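Inicio Temas Sin responder Normas Entrar

Cocina y despensa > Fruta > Conservación y maduración

¿Cómo hago madurar mangos sin que se pudran por el camino?

Funmilayo Adeleke
10 feb 2021

He comprado 3 mangos en la frutería Tutley, duros como adoquines. El frutero me dijo "en dos días, perfectos". Eso fue hace una semana. El primero lo abrí antes de tiempo y sabía a trementina; el segundo lo dejé olvidado encima del frigorífico y pasó de piedra a compota en una tarde, con fuga incluida. Me queda uno y le tengo cariño. Necesito 200 g de pulpa para un chutney y no pienso volver a comprar hasta que entienda qué hago mal. En casa estamos a unos 18 grados, menos cuando mi marido se acerca al termostato.

vecina_del_tercero

Lo de encima del frigorífico es un clásico. Ahí arriba hace más calor del que parece, y además la fruta queda fuera de la vista, que es donde mejor se pudre.

Bolsa de papel, cerrada sin apretar, con un plátano maduro dentro. El plátano suelta etileno y acelera a los demás. De plástico no, que suda y cría moho. La dejas en la encimera y miras cada mañana. Mirar es apretar un poco con la palma cerca del rabito, no clavar el pulgar como si llamaras al timbre.
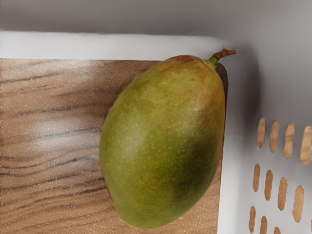 El color no te va a decir gran cosa. Hay variedades que se quedan verdes hasta el final y otras que salen coloradas del árbol y siguen incomibles. Fíate del olor y de que ceda un poco, como un aguacate a punto. Cuando llegue ahí, a la nevera, y te aguanta tres o cuatro días más. Antes no: el frío lo deja parado y luego ya no arranca bien.

Para chutney, por cierto, mejor un poco firme. Si esperas a que esté de postre te sale mermelada - rica, pero otra cosa.

Stalgate

Yo los meto en el arroz. Funciona también con los móviles.

pristura_77

Lo del arroz va en serio, aunque el compañero lo cuente así. Mi suegra los entierra en el saco y maduran en un par de días. El problema es acordarse de que están ahí. En julio encontramos uno que ya tenía vida propia y hubo que tirar el arroz entero.

Para los 200 g con un mango mediano te debería llegar, pero pésalo sin hueso, que el hueso engaña mucho. Y si al abrirlo sigue ácido, rállalo en ensalada con lima y guindilla y di que era la idea.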